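The case for a switch at every socket

Extension leads are bought by length and by price, and very little else. I think the order is wrong. After the basic safety markings, the first thing to look at should be whether each outlet has its own switch, and the second should be how those switches are laid out. Length comes third. Most people who need a long lead need it once, for a lamp or a fan, and then leave two metres of cable coiled behind a desk for years.

The argument usually made for switched outlets is energy. It is a weak argument and I would rather not lean on it. Modern chargers draw very little when idle, and the saving on a desk with a lamp, a laptop and a printer is small. I kept a plug-in meter on my own desk through May and the total fell from 108 units on the meter's daily scale to 106 when I switched off everything I was not using. That is two units. It would not pay for the lead in any sensible period.

The better argument is wear. A plug that is pulled out every evening loosens its contacts, strains the flex where it enters the plug, and gradually teaches the user to pull on the cable. A rocker switch moves a small part designed to be moved. If an appliance has no switch of its own, as is the case with many cheap lamps and glue guns, the outlet switch becomes its only proper control. A single master switch does not do this job. It turns off the lamp and also the router, so within a week it is left on permanently and might as well not be there.

The second argument is fault finding. When a lead trips a breaker, individual switches let the user bring items back one at a time without crawling under the desk. With six outlets and no switches, the same test means six plugs out and six plugs in, in poor light, with all the flexes tangled.

Layout is where manufacturers are careless. The Volero catalogue, which is otherwise good, sells a lead with all its switches grouped at the cable end. They are numbered, and the outlets are not. The owner has to count along the body each time, and will in practice guess. The Werow desk model places each switch between two outlets, where a large plug covers it completely. Both products meet the description "individually switched". Neither is pleasant to use.

The arrangement I prefer is two parallel columns, with the outlets on one side and the switches on the other, each switch level with the outlet it serves. No numbering is needed. The eye goes straight across. A bulky adaptor may overhang its neighbour, but if it is turned the right way it leaves the switches clear. 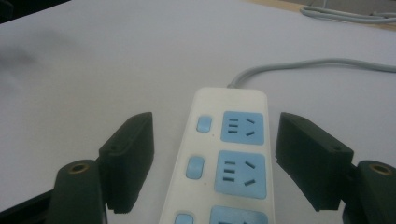

Colour helps as well. I used to regard coloured parts on electrical goods as decoration, and I was mistaken. On a white casing, a pale blue outlet and a pale blue switch stand out as the working parts, and the hand finds them sooner. What I would not accept is a scheme in which every outlet has a different colour, as on the Okafor workshop lead. The user then has to remember what orange meant.

Slots deserve a word. Outlets that combine several plug patterns in one panel are handy in a household with appliances from more than one country, but they are a compromise on grip. I would fit them where plugs are light and seldom moved, and keep heavy adaptors for a socket made to one pattern only. None of this alters the rating. A switch does not raise the load a lead can carry, and a heater should go straight into the wall.

There is an objection on reliability: more switches, more parts to fail. It is correct in principle. The Trakgate lead I use at the bench has had one rocker become stiff, and I have stopped using that outlet. The others are fine, and an unswitched lead of the same age had been thrown away by then for loose contacts.

The remaining objection is size. Switches make the body wider, and a wide body will not fit every cable tray. My tray is 300 millimetres long and rather narrow, so I took the lead out of it and put it on the desktop, within reach. I should have done that first. A switch under the desk is seldom used, whatever its colour.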